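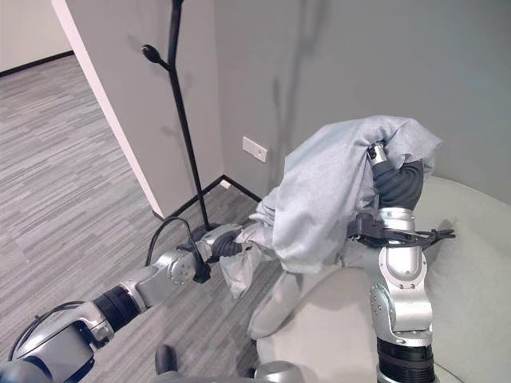 [잡담] 오론 시장 선거 토론회 보신 분?

작성자: 골목정치
어젯밤 토론회 본방으로 다 봤는데 너무 재밌어서 글 남겨요! 지방선거 토론이 이렇게 쫄깃할 줄이야. 특히 데니스 랭갓(Dennis Langat) 후보가 버스 예산 얘기 꺼낼 때 저 혼자 박수 쳤습니다ㅋㅋ 스타스투라 노선 하루 이용객이 2,592명인데 배차는 그대로라는 거, 저도 매일 타면서 느끼던 거라서요.

└ 로티치주민
저도 봤어요!! 로티치 쪽은 막차가 너무 일찍 끊겨서 그 공약 하나만 보고도 마음이 확 기울었어요.

└ 숫자는냉정
막차 연장은 찬성인데 재원 설명이 약했어요. 주차장 수입 돌려쓴다는데 시 주차면이 다 합쳐서 1,675면이에요. 그걸로 버스 기사 충원까지 된다고요? 저는 계산이 안 나옵니다.

└ 골목정치
주차 수입만 쓴다는 건 아니었고 구데티 부지 임대료도 같이 언급했어요. 후반부라 놓치셨을 수도!

└ 숫자는냉정
들었습니다. 근데 그 임대 계약 아직 의회 통과도 안 됐잖아요. 안 들어온 돈으로 공약 짜는 건 현 시장이랑 똑같은데요.

└ 만두두판
여론조사 47 대 46이던데 이 정도면 진짜 끝까지 모르는 거 아닌가요. 개표방송 벌써 기다려짐ㅎㅎ

└ 로티치주민
한 표 한 표가 이렇게 크게 느껴지는 선거 처음이에요. 언니랑 엄마까지 다 끌고 가려고요!

└ 느린우체통
저는 현 시장 쪽이 더 낫던데요. 말은 답답해도 상수도 교체 일정은 동네별로 정확히 외우고 있더라고요. 랭갓은 그 질문에 답을 빙빙 돌렸고.

└ 골목정치
아 상수도 부분은 인정합니다. 거기선 저도 좀 아쉬웠어요. 그래도 이렇게 정책으로 붙는 거 보니까 신나네요. 혹시 2차 토론회 시간 아시는 분? 저는 저녁 8시로 들었어요.

└ 만두두판
7시 반이요. 시청 공지에 바뀐 시간 올라왔어요.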